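Vedora opens its tabletop demonstration program to outside teams

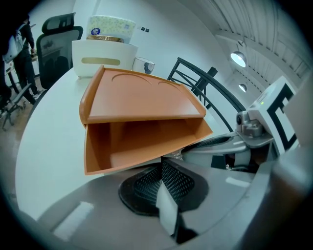 The hand-held gripper's own view, with an orange tray organizer and its drawer pulled out. Photo: Vedora

LORNHAM, May 24, 2023 — I get to write this one myself, and I'm glad, because I've been bugging everybody at Vedora to let me talk about it for months. Starting today we're taking requests from outside teams who want tabletop demonstrations for robots that learn by example. We've been doing this work for our own project, Tannous, and now other people can put their tasks on our list too.

Our collectors do ordinary little jobs with a hand-held gripper that carries a camera. Pull out a drawer, put something away, push the drawer shut, do it again from a different spot at the table. The recordings go into the training set for Tannous, which learns from what the gripper saw and how it moved. I tried it myself on my first day and I was terrible at drawers (I kept coming in too high and bumping the top shelf). My bad takes are still in a folder somewhere, and I'm told they won't be deleted!

The program so far covers 19 tasks and 2000 demonstrations, and 650 of those are drawer tasks. Drawers got extra time because our early models would grab the front edge just fine and then pull at an angle until everything jammed. We like to record in rooms that look like rooms, with chairs and tissue boxes and people around, so that's how we've set up our tables in Lornham. A bare bench would be quicker to reset — I've heard that argument plenty of times from the folks doing the resetting — but we're sticking with furniture.

Our first outside partner is Floltberg, which makes desk and kitchen storage. They've asked for demonstrations with small containers, mostly opening, filling and closing, and we'll be recording those in two blocks through August. Floltberg picks the tasks, we write the instructions together, and both sides look over a first batch before the rest gets made.

If you'd like to send us a task, keep it to something one person can do at a table with one or two grippers. Tell us which objects you need, what counts as finished, and what counts as a failed try. Please be picky about that last part! "Drawer closed" sounded clear to me until I watched two collectors argue over a quarter-inch gap. You can ship us your own objects or choose from our shelves.

Requests are open now through the Vedora website, and we'll answer each one in the order it comes in. Press visits to the Lornham space can be set up through the same page.

About Vedora
Vedora records hand-guided demonstrations and builds learning software for robots that work at tables and counters. The company is based in Lornham.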